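Drei Wochen hat es gedauert, bis ich »Gaber« fertig gesehen habe, und das bei einem Film von nicht einmal zwei Stunden. Schuld war zur Hälfte ich. Die andere Hälfte geht an das Verleihfenster, und über das wollte ich schon länger schreiben.

Für alle, die den Film nicht kennen: »Gaber« ist das zweite Spielfilmding von Driss Shehata, lief im April im Kino, bei uns in der Stadt genau eine Woche lang in der Spätvorstellung, und ist seit kurzem bei Zillano zu haben. Allerdings »zu haben« mit Sternchen. Im Abo ist er nämlich nicht drin. Man kann ihn leihen, und wer leiht, bekommt 30 Tage Zeit, auf Start zu drücken, und danach ein Fenster von zwei Tagen, in dem der Film zu Ende geschaut sein muss. Wer am zweiten Abend einschläft, zahlt eben noch mal. Ich bin eingeschlafen. Ich habe noch mal gezahlt.

Jetzt kann man sagen, das steht ja alles in den Bedingungen. Stimmt. Es steht dort unter Punkt 10, in einer grauen Schrift auf etwas weniger grauem Grund. Auf der Startseite steht dagegen groß »Jetzt bei Zillano«, mit demselben blauen Balken, mit dem auch die Serien beworben werden, die im Abo enthalten sind. Mir soll keiner erzählen, dass das ein Versehen der Grafikabteilung ist. Ich zahle jeden Monat für den Dienst, klicke auf einen Film, der mir dort auf der ersten Seite angeboten wird, und lande bei einer Bezahlmaske. Früher hieß so etwas Videothek, und in der Videothek wusste ich wenigstens vorher, dass ich an der Kasse etwas dalassen muss.

Dazu kommt die Sache mit der Fassung. Ich hatte mich auf das Original mit Untertiteln gefreut, weil im Film ja dauernd zwischen drei Sprachen gewechselt wird und genau davon die halbe Handlung lebt. Zillano bietet die deutsche Synchronfassung an und eine Originalfassung, bei der die Untertitel nur die Stellen abdecken, die der Verleih offenbar für schwierig hält. Den Rest soll man sich denken. In der Küchenszene, also der langen, in der die beiden Brüder über den Verkauf des Lokals streiten, fehlen mir so ganze Sätze. Ich habe sie mir dann in der Synchronfassung angehört, zurückgespult, wieder umgeschaltet. Beim Umschalten springt der Player übrigens an den Anfang des Kapitels. Ein Vergnügen.
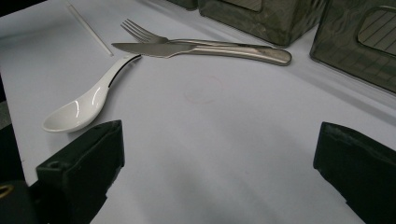 Gabel und Messer auf hellem Tuch

Zum Film selbst, damit das nicht völlig untergeht. Ich bin skeptisch hineingegangen, und das bin ich im Großen und Ganzen geblieben. Überall war zu lesen, Shehata habe mit »Gaber« das Familiendrama neu erfunden. Ich sehe ein Familiendrama, das in einem Lokal namens Rustico spielt, in dem schlecht gelüftet wird und in dem alle Leute Dinge sagen, die sie seit Jahren sagen wollten. Das ist ordentlich gemacht. Die erste Stunde hat einen Rhythmus, den ich mochte, man schaut den Leuten beim Arbeiten zu und begreift nach und nach, wer hier wem Geld schuldet. Dann kommt der Brief, und ab dem Brief wusste ich jede Szene fünf Minuten vorher. Wer den Vorgänger »Huston« gesehen hat, kennt das schon, da war es ein Anruf.

Was mich dagegen wirklich gepackt hat, ist der Ton. Shehata lässt oft zwei Gespräche gleichzeitig laufen, eins vorn, eins hinten im Raum, und man muss sich entscheiden. Im Kino muss das großartig gewesen sein. Über meine Fernsehlautsprecher war es Brei, und mit Kopfhörern dann wieder ziemlich gut. Also: Kopfhörer. Das ist mein einziger Rat in diesem Text, den ich ohne Einschränkung gebe.

Zurück zum Ärger. Ein Bekannter meinte, ich solle mich nicht so haben, dafür käme der Film ja diesmal früher als üblich zum Streamen. Früher als was denn? Angekündigt war ursprünglich gar nichts, dann hieß es »im Herbst«, dann war er plötzlich da, und seitdem wird das überall als Überraschung verkauft. Für wen soll das eine Überraschung sein? Der Film ist im Kino nicht gelaufen, jedenfalls nicht so, dass irgendwer außerhalb der Großstädte ihn hätte sehen können. Wenn ein Verleih dann die Sperrfrist verkürzt, würde ich das eher Schadensbegrenzung nennen. Aber »Überraschung« macht sich besser in der Betreffzeile, ich habe die Mail ja auch bekommen. Sogar zweimal.

Und dann die Bestenliste. Zillano führt »Gaber« zurzeit auf Platz 49 der beliebtesten Titel, mit einem kleinen Pfeil nach oben. Wie diese Liste zustande kommt, steht nirgends. Zählt ein Verleih? Zählt ein Trailer, der von selbst losläuft, wenn man mit der Fernbedienung zu lange auf der Kachel stehen bleibt? Unter dem Film stehen 3044 Bewertungen, und ich habe mir aus schlechter Laune die neuesten durchgelesen. Auffällig viele beschweren sich über genau das, worüber ich mich hier beschwere, und geben dafür einen Stern. Dem Film tut man damit natürlich unrecht. Andererseits gibt es keine andere Stelle, an der man dem Anbieter etwas hinschreiben könnte, das er auch anzeigen muss.

Ich habe trotzdem beim Kundendienst nachgefragt, wegen der Untertitel. Geantwortet wurde mir, man arbeite mit dem Material, das der Rechteinhaber liefere. Auf meine zweite Frage, ob es eine vollständige Fassung geben wird, kam ein Link zur Hilfeseite. Auf der Hilfeseite wird erklärt, wie man Untertitel einschaltet.

Ob ich den Film empfehle? Wer »Huston« mochte, wird auch hier nicht böse sein, wer mit »Huston« nichts anfangen konnte, kann sich die Leihgebühr sparen. Allen dazwischen würde ich sagen: warten. Solche Titel rutschen nach ein paar Monaten meistens doch ins Abo, ohne Ankündigung und ohne Balken, und dann kann man auch in der Mitte einschlafen, so oft man will. Oder es kommt eine Scheibe heraus, hoffentlich mit allen Untertiteln. Die würde ich mir tatsächlich kaufen, wegen der ersten Stunde und wegen des Tons.

Falls jemand von euch die Kinofassung gesehen hat: Waren da in der Küchenszene die Sätze des älteren Bruders untertitelt? Schreibt es mir bitte in die Kommentare. Und bitte keine Spoiler zum Schluss, meine Mutter liest hier mit und hat den Film noch vor sich.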